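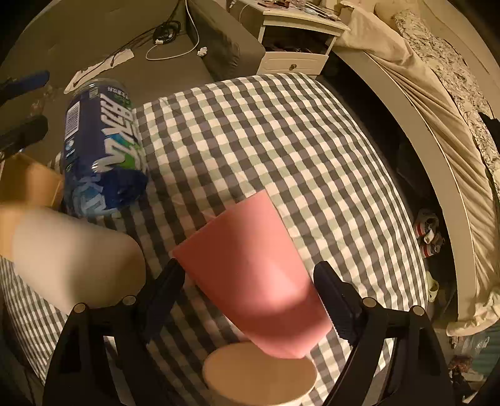

## Tello sleeper chair, after 14 weeks of guests

I bought the Tello in March, when my sister-in-law announced she was coming for two nights and my back announced it would no longer be giving up the bed. Isow sells it as "seating that sleeps." I paid $1,748 before delivery, and delivery was a man from Devbridge who left the carton in the lobby and wished me luck.

The carton weighs as much as a teenager and is less willing to go up stairs.

### Putting it together

There are 41 pieces of hardware in a bag with no labels. The booklet was translated by someone who felt strongly about the word "firmly." Insert the bolt firmly. Turn the frame firmly. By step nine I was doing everything firmly, including swearing. Two of the bolts look identical and differ by a hair in length, and if you put the long one where the short one goes you get a chair that leans to the left like it's trying to overhear something. I had to take the whole base apart again.

An evening's work, if you have a second person. I had Edith Betancur from downstairs, who held the back upright with one hand and ate my crackers with the other.

### As a chair

Pretty good. The seat is deep, so short people will want a cushion behind them or will have to accept that their feet stick straight out. The arms are wide enough for a plate. After three months the seat foam has softened a little on the side where I sit and not at all on the other, so there's now a good side, and guests get the bad one.

The fabric is called Girport Oat. It is beige. It hides crumbs well and coffee badly. The covers unzip for washing, and getting them back on is a wrestling match I have lost once and tied twice. Do it while they're a tiny bit damp.

### As a bed

You pull a strap under the seat, the front slides out, and the back drops flat with a bang. The bang is loud. My downstairs neighbor (see crackers, above) now knows exactly when my company goes to sleep.

Flat, it's long enough for anyone under six feet. There's a seam across the middle, right where your hip lands. Isow's website suggests "a light topper," which they also sell — what a coincidence. I used a folded comforter instead and my sister-in-law said she slept fine, though she's the kind of person who says that about red-eye flights.

Regular twin sheets don't fit. They're too wide and too short, and they pop off the corners around 3 a.m. I ended up using a flat sheet tucked under all the way around.

Folding it back up takes a knee.

### Customer service

One leg came with a stripped thread. I wrote to Isow, got an automatic reply, then a second automatic reply apologizing for the first. The new leg showed up 2 weeks later in a box big enough for a microwave. It was the right leg, it went on in a minute, and they didn't ask for the old one back. I still have it. It's under the sink.

### Would I buy it again

For a small place with guests a few times a year, yes, on sale. If somebody is going to sleep on it every week, get a real daybed and skip the strap. And measure your doorway first. The listing gives the width of the chair but leaves out the arms, and I took the closet door off its hinges to get mine past. I haven't put it back yet.

Three and a half stars. It would be four without the bang.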